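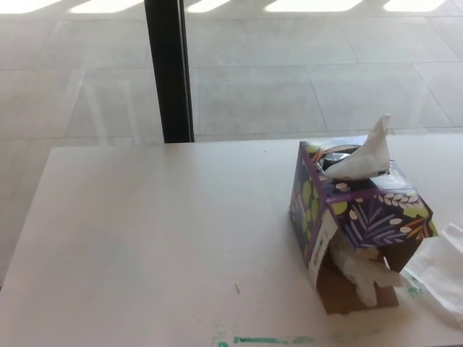 From: Myfanwy Morgan
To: Plenerham Makers list
Subject: Re: green marks on the white table

Idalina Azevedo wrote:
> Does anyone know what shifts teal paint (or it might be marker?) from
> the white table by the big window? There's a short streak and some
> fainter smudges. I've tried a damp cloth and got nowhere. I'd like it
> sorted before the card morning.

Hi Idalina and all,

Oh, I do love that table, the light is so good there! Try warm water with a drop of washing-up liquid first and leave the cloth sitting on the mark for ten minutes. If it's acrylic it should start to lift at the edges, and then an old bank card held nearly flat will do the rest. If it's marker, a dab of surgical spirit – but test a corner first, the top is matte and I'd hate to leave a shiny patch. Please no scouring powder.

There's a little smudge over by the purple tissue box too, so do that one while you're at it. Isn't that box lovely, by the way? Ferns, lime-green dots, bits of orange and mustard – I want to pinch the whole lot for my next lino print. The carton is torn at the bottom of the front, but please don't bin it when the tissues run out, I'd like to cut the good panels up for collage.

I have 400 blank cards for January and Roald is bringing 33 envelopes in odd sizes, so more envelopes are very welcome. I'll be in from half past nine with newspaper to cover the table.

Myfanwy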